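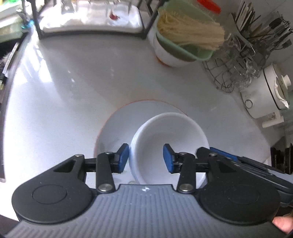
Flilton, February 14, 2020

1. Small kitchen thread. I moved into the place on Deller in the fall and it took me all winter to get the dishes to a point where I can cook without moving them first. Writing down what I changed in case someone else has a sink by the window and not much counter.

2. Bowls first. I stack the white ones on top of the larger plate with the orange-red rim, and the whole pile stays near where I eat. The plate is wide and shallow so there's a good bit of rim to pick it up by. One trip to the table, one trip back.

3. Stacking only works with bowls of one shape. I used to have a mix from two different sets and they jammed. If you have ever had to run hot water over a stack to get it apart, you know. The odd ones went to Mingxuan Fu, who has a bigger cupboard.

4. The counter is white with speckles. It hides crumbs until you lean on it, so I wipe it before I set anything clean down. I skipped this for years. Then you wonder why the bottom of every plate feels gritty.

5. Washing order: glass, then white dishes, then anything that had oil in it, then pans. Change the water before the pans. My steel wool is for pans only and it lives in the sink, next to the dish rack. Keep it off glass and off anything with a colored rim.

6. About the rack. Mine is wire and I keep it in the sink a lot of the time, so the drips go straight down the drain. I had a rack with a plastic tray under it before, a Degefa, and the tray needed washing more often than the dishes did. It's out in the garage now holding paint rollers.

7. You lose half the sink that way. For one person it's fine. When Clémence Leclerc stays over and cooks, the rack comes out and goes on the counter, and we put up with it.

8. Drinking glasses go upside down on the white tray, on the lower shelf of the dark metal rack behind the sink. Daylight comes in right beside them and you can see any spots you missed.

9. Flat plates are what I still do badly. I lean a white one on its edge against the sink rim, and the clear glass one ends up lying flat on the counter with drops on it. Flat is the wrong way to dry glass. It leaves a ring for every drop if your water is hard, and ours is.
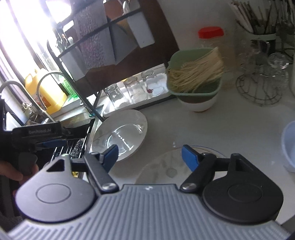

10. What I do about the drops: cotton towel, straight away, both sides. Paper leaves lint. I bought a pack of the Skenov cloths and they push water around until they have been washed 4 or 5 times. After that they're all right.

11. A few people asked about the shelf. It came from the previous tenant, so I can't tell you the make. Black bars, bolted together, heavier than it looks. I hung a small weight on one corner to check that it wouldn't tip, then put the light things up top and the glasses down low.

12. Chopsticks and the other utensils all go in one holder and it is too full. I know. The fix is to own fewer. I took out a handful last month and it has filled up again.

13. The light green colander is out on the counter nearly all the time. It sits on a white bowl when there are noodles in it, and the bowl catches whatever drains off. Pour that away before you carry the colander anywhere. I have mopped this floor for that reason more than once.

14. Noodles, while I'm on it: rinse them cold if they're going to sit. I cook 100 grams for myself, which is plenty with an egg and greens.

15. Bowls again, for drying this time. Don't nest them wet. The bottom one stays damp and the stack sticks. I stand them on their sides for a while, openings facing the same direction, and nest them later. They do roll, so leave room around each one and don't put them close to the front of the counter.

16. Handle them by the rim. The outside of a wet bowl is slippery and there's nothing to hold on to. I have chipped 2 in this kitchen, both on the faucet, both while I was holding them from underneath.

17. Jars go in the wire rack with their lids off. Lids trap a smell if you close them even slightly damp, red plastic ones worst of all. I leave them apart overnight.
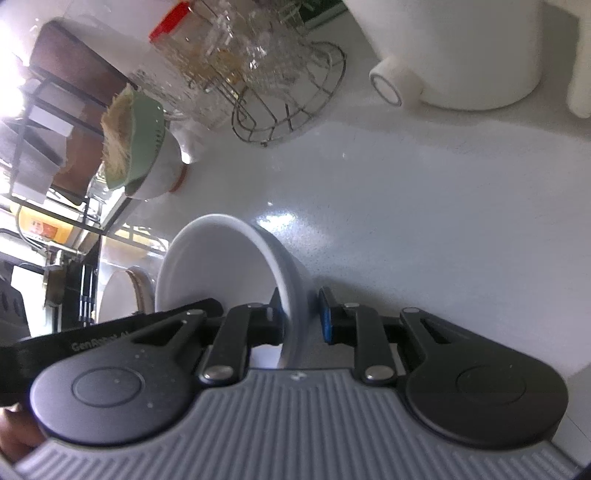 18. Someone will ask about a dishwasher. There's a space where one could go, and the landlord says April. He said April last year too, according to the people downstairs.

19. Next I want to sort out the windowsill, where the bottles and jugs collect. If you have a narrow shelf that fits on a sill and doesn't block the light, send me the measurements. Mine can't be deeper than the sill or it hits the faucet.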